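Rorari 3 is out today, and it finally does schema checks before you merge

DUSSTEAD, 13/04/2025. Hi from the Rorari team. I'm the person who answers the support inbox and writes the release notes, so I got handed the press release as well. If it reads more like a letter than an announcement, blame whoever does the staffing!

The short version: Rorari 3 is available as of this morning, for everyone, on every plan. It's our message queue and event streaming service, the one a lot of you use to pass orders, sign-ups, refunds and so on from one piece of software to another. The big new thing is contract checking. You tell Rorari what a message is supposed to look like, and when somebody on your team opens a change that would break that, the check fails right there in the pull request, with the name of every service that would have choked on it.

I've wanted this for years. I used to be on call at a shop that ran its whole checkout on events, and I can still remember the night somebody renamed a field from "postcode" to "zip" and shipping labels quit printing. The queue was fine. Every dashboard was green. The messages were going through just as fast as ever and the thing reading them was quietly dropping them on the floor. I found the cause at four in the morning by reading raw messages one at a time, and I was not a nice person to be around the next day.

So, how does it work? You write a contract in a plain text file and keep it in the same repository as your code. Each service that reads a topic lists the fields it needs (only the ones it needs, please, I'll come back to that). When you push a change, Rorari compares the new shape of the message with every list it knows and gives you a yes or a no. A no comes with the file, the line and the reader that would break. You can override it if you have to, and the override goes in the log with your reason next to it.

During the preview, which started in December, we had 514 teams switch it on. Between them they registered 2,558 contracts, which was a lot more than I'd planned the database for, and I'd like to say sorry again to anybody who had a slow afternoon that first week. We've moved that part to its own storage now and it has been behaving itself.

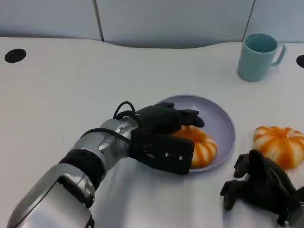

Contracts work best when they stay small, and this is the piece of advice I gave most often during the preview. People love to list every single field, just in case, and then every harmless change sets off the alarm and after a while they stop reading the alarms. Ask for what you use. If one service only wants to know where the lavender plate is, and the hand curled over it belongs to some other service's message, then the first service should list the plate and leave the hand alone. Same goes for a billing service that only reads a total and a currency. It has no business caring what the customer's favorite color field is called.

A few other things made it into this version, and I'm fond of most of them.

Replay has been rebuilt. You can now pick a stretch of time and a topic and run those messages again into a test copy of your service, without touching the live one. It used to be possible if you knew the right flags and had a strong stomach. Now it's a button, plus a command for those of you who don't like buttons.

Dead messages, the ones that failed too many times and got set aside, now show the error from each attempt. Before this you only got the last one, and the last one was nearly always "timed out," which helped no one. You can also edit a dead message and send it back through. Please go easy with that.

We added 9 new connectors, and yes, the spreadsheet one is in there. I know some of you laughed when it went on the roadmap. It also got more votes than anything else on the list, so there you go.

The command line tool starts a good bit faster, and it has stopped printing that warning about locale settings. If you had a script that searched for that warning to tell whether the tool was installed (we heard from one person who did!), you'll want to use the version command instead.

Dokville, our hosted service, gets all of this with no work on your side. It was switched over region by region before this announcement went out, so if you're a Dokville customer you're already on it. If you run Rorari on your own machines, the upgrade guide is in the docs and it's short. Take a backup first. Version 2 clients can talk to a version 3 server with no changes, so you can move your services over one by one at whatever speed suits you. Going the other way, new clients to an old server, won't work, and it will tell you so in plain words when you try.

We're also making the contract format open. It's called Seixas, it's a text format with a small checker you can run by yourself, and you don't need to be using Rorari at all. We went back and forth on this one for quite a while. Part of me worried we were giving away the good bit. But a contract is a promise between two teams, and those two teams may well be using different queues from different vendors, so keeping the format locked up would have made it a lot less useful to the people paying us. The spec and the checker are both in the public repository, and suggestions are welcome. There's already a long and heated thread about how to write dates.

Prices stay where they are. Contract checking is part of every plan, the free one too, and replay is in the free plan with a shorter time window. Seixas costs nothing, wherever you use it.

What's still missing? Contracts don't cover message headers yet, only the body. The web editor is a bit clumsy on a phone. And if a topic has a very long list of readers, the report in the pull request gets long enough that you have to expand it to see the end. Headers are next on my list, and I'd rather not put a month on it.

If you write about software and want to try Rorari 3 on something real, email me at the press address and I'll set up an account with the limits taken off. I can do a call too, and I'm happy to share my screen and break things on purpose. Logos and product screenshots are in the press kit on our site.

About Rorari: we make messaging and event tools for software teams, from an office in Dusstead. Dokville is our hosted service.

3 comments | 9 shares

Contact: Press | Support | Docs | © Rorari. All rights reserved. | Back to top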